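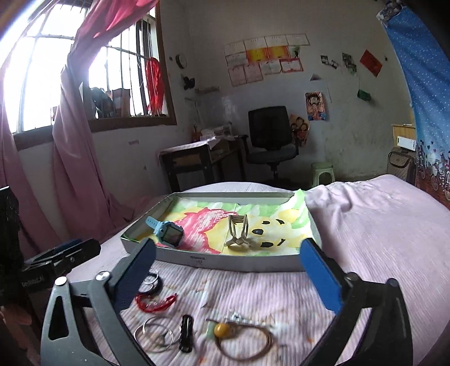 Daly Ground - football pitch checklist before kick-off

Goals: anchors tight, no sharp hooks. OK.
Comment: left net has a hole near the post, Dalis will repair it in June.

Corner flags: all standing. OK.

Floodlights: on 60 minutes before the match. One lamp is weak.

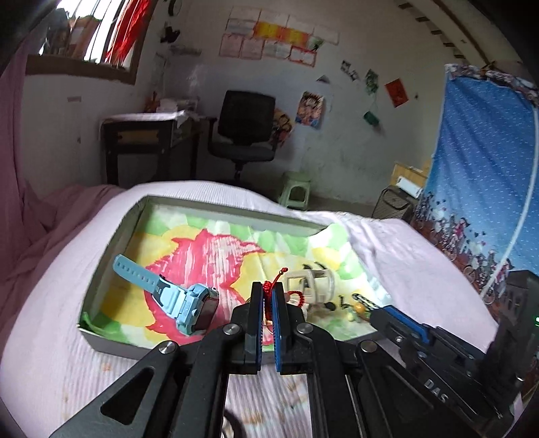
Jewellery check is done by the referee, 20 minutes before start. Players must take off rings, chains and watches - tape is not accepted. This includes a braided cord bracelet like the red one, also when it has no metal.

First aid bag: 2 ice packs missing, please refill.

Checked by: Priya Escobedo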